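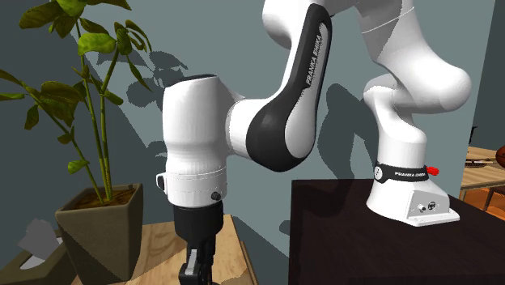
Jimov Planner – Simulation Gallery

Jimov is the motion planning and control package we develop at Bovach. The gallery collects rendered views from the simulator we use to test it before a build goes to hardware. Scenes are assembled in Shirima, our layout tool, and rendered by the same process that feeds the perception module. Apart from the renderer, everything in the loop is the code that ships.

Houseplant scene, arm over the light table

The Franka arm with its fingers pointing down, just above the wood. The planner treats the potted plant as an obstacle and the tissue box as a possible grasp target.

Stems and leaves are hard for the collision checker. We tried one box around the whole plant first, and it blocked too much of the table. The current build fits a set of small capsules to the stems and a padded hull to the leaves. The plant model takes 94 capsules at the default setting. The number can be lowered in the scene file if planning time matters more than clearance.

Shadows are left on in this scene on purpose. The leaf shadows on the gray-blue wall used to come back from segmentation as a second plant, and the planner would route the elbow around something with no depth. Release 2 compares the mask with the depth image before adding anything to the obstacle map. If you turn shadows off, the old and new versions give the same result, so leave them on when you run the regression set.

The self-filter uses the joint state to remove the arm from the point cloud. Its padding is a single value for all links. A per-link value is on the list, mainly for the wrist, where the mesh and the collision model differ the most.

Running it yourself

The scene is number 173 in the Shirima library. Load it by number, start Jimov in position mode, and send the "hover" goal. Open Farard if you want to watch the obstacle map and the planned path together – it connects to the running session without any extra setup.

The regression set runs 3,000 start poses per scene with a fixed random seed. A pose that starts in collision is skipped and logged. A pose that times out is counted as a failure, even when the planner had a partial path.

Known issues

Farard draws capsules slightly larger than the checker uses them. Trust the numbers in the log.

Changing the table height after loading does not move the objects on it. Reload the scene.

The second table, through the opening on the right, is outside the planning volume by default. Objects on it are rendered but not added to the map.

Scene layout and text by Maureen Pickering. The render may be reused in talks and course material with credit to Bovach. Scene files are in the Shirima repository under "household".

Last updated: 17 October 2020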